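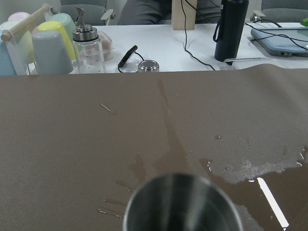 Início Fios Casa Arquivo Entrar
Leitura: 2 min
Imprimir | Enviar por e-mail

Uchenna Nwankwo acha que tapete de tecido em cima de mesa é pedir problema, que no primeiro copo de água a pessoa se arrepende e volta para o plástico.

1/ Eu discordo. No tecido, a água fica numa mancha escura e dá para ver onde ela está. Na mesa branca lisa ela corre até a borda e vai para o chão.

2/ O ponto fraco é outro: o tecido demora a beber. A poça fica parada em cima, brilhando, com uma faixa de bolhinhas na beirada. Se você esfrega nessa hora, espalha.

3/ O que eu faço: pano dobrado por cima, mão aberta, aperta e levanta. Começo pela parte de fora e vou fechando para o centro. Depois passo nos respingos menores.

4/ Um copo de inox dos meus leva 200 ml. Parece pouco até virar.

5/ Antes de puxar o tapete, olhem a borda de trás. Quando o tecido levanta e faz dobra, a água pode passar por baixo, e a mesa mancha sem ninguém ver.

6/ Fio e qualquer coisa elétrica saem primeiro. Cabo atravessando a mesa eu tiro da tomada antes de pegar o pano.

7/ Perguntaram do escorredor de copos. Tem uma vareta de madeira clara em cima. Cabem seis copos de plástico de cabeça para baixo. Mudei para o lado esquerdo em janeiro, longe de onde a gente serve água.

8/ O vidro de óleo com bico de inox fica do lado dos copos. Água sai do tecido, óleo é outra conversa. Já perdi um tapete assim.

9/ O tapete é da Trotham, 80 reais. Lavo no tanque com sabão neutro e seco na sombra, estendido — pendurado ele fica com a borda ondulada.

10/ Tanko Nnaji perguntou se vale a versão impermeável da Dimix. Usei uma por umas semanas. Segura a água em cima, mas escorrega na mesa e eu devolvi.

11/ Sexta eu testo um feltro fino por baixo do tapete e conto aqui se a mesa ficou seca.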